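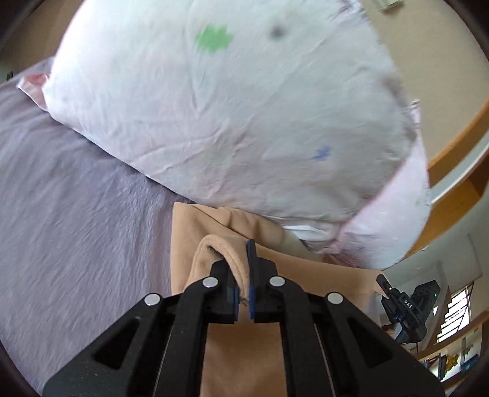
4.2 Chip wear by colour

Polish sets from Latmont and Rashti, 63 wearers, 10 days. Two coats, no top coat. Darker colours chipped first at the tip, mostly index finger. Glitter lasted longest but was hated at removal. Wearers in Skutville did thier own nails; Brondcombe used a salon, so compare with care.

Figure 3. Tan cloth on bed, pillows behind. 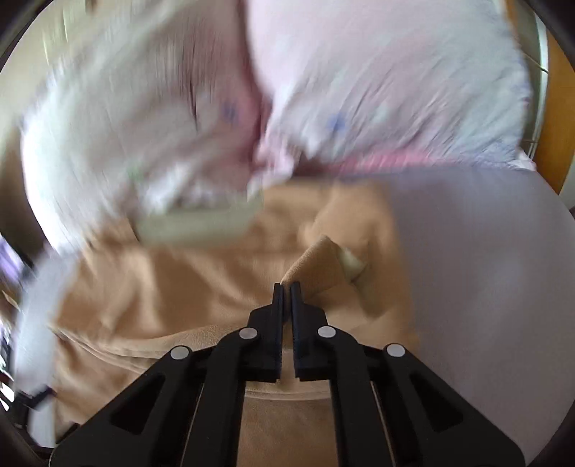
Of 338 nails scored, 5 left out, broken before day one. Grey and nude shades hid chips, so scores there probly too kind.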